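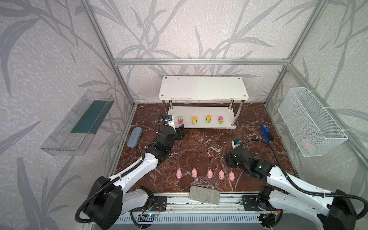 Virgilio Mercado wrote to ask whether he can hang wallpaper straight over old paint, and whether one roll will do for a small hallway. Several readers have sent in much the same questions, so the answers are collected on this page.

Can I paper over paint?
Yes, if the paint is sound. Wash the wall, let it dry overnight and sand any gloss until it feels dull. Flaking paint has to come off first.

How many rolls do I need?
Measure the full width of the walls and the height, then use the chart on the roll label. Large patterns need more paper, as each strip has to line up with the last. Order one extra roll from the same batch.

Do you take returns?
Unopened rolls can come back within 90 days. Cut or opened rolls can't. Samples are yours to keep.

How long should the paste soak?
Leave Brillari paper folded for 8 minutes after pasting. Gebru paper is different – the paste goes on the wall and the strip is hung dry.

A seam has lifted. What now?
Put a little seam adhesive behind the edge with a small brush, press it flat and wipe off the extra with a damp sponge.

Can I pick up my order?
Yes, from the Stedow store. Ask for Benjie Mangubat at the back counter and bring your order number.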